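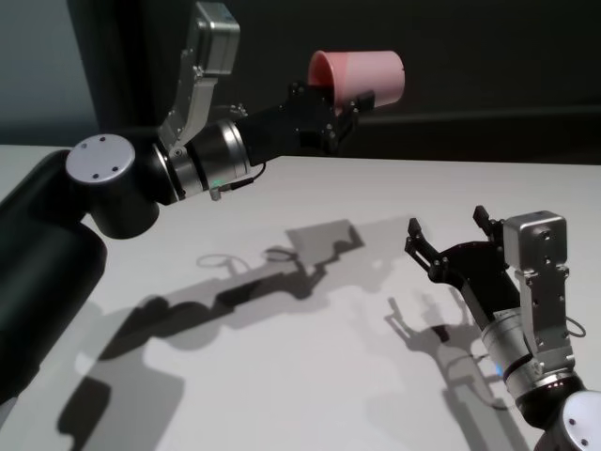
Issue 237

The Water Critics of Jusdale

By Frøydis Lunde

The town of Jusdale has one traffic light, two bakeries that don't speak to each other, and a tap water contest that draws entries from nine valleys. I was asked to judge it this September on the strength of having once complained in print about a hotel's ice.

The rules run longer than the lease on my apartment. Water must be drawn before 6 a.m. and carried in glass. Judges may not wear perfume, eat onions, or say "crisp." That last one came in after a bad year when every score sheet said crisp and the prize had to be split among people who hated each other.

My fellow judge, Ulla Nygård, grew up on well water and regards anything from a pipe as a kind of soup. She sniffed, sipped, looked at the ceiling and wrote for a long time. I wrote "wet" and crossed it out.

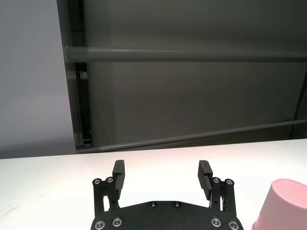
Does tap water really taste different from one town to the next?

It does, mostly because of the minerals it picks up underground. Chlorine and old pipes also play a part, and so does temperature: very cold water hides a lot.

Temperature is where the fights start. The Aasen entry came in straight from the cooler, and the Plundilico people, who had let theirs sit out like honest citizens, called it cheating. A thermometer was sent for. It turned up in somebody's fish tank, and we waited while it was washed.
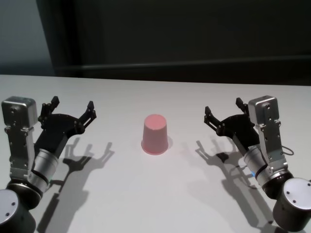 By the second round I had begun to notice things, or to believe I had. One sample was round. Another had a corner on it. I told Ulla there was a hint of pennies in the fourth and she nodded, the first time all morning she had treated me as a colleague – then she told me that one was the rinse water.

The winner was Festance, a village with a spring and no other claim on anyone's attention. The mayor cried a little. The prize is a pitcher with a chipped handle, and the losers ask after it all year.

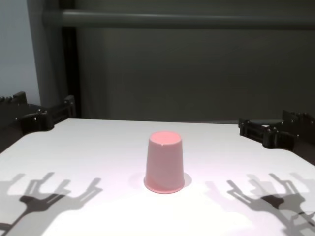
I went home with a jar of the stuff on the passenger seat, belted in, and poured it for my husband next to a glass from our kitchen tap. He preferred the tap. I've written to Ulla about him and am waiting to hear back.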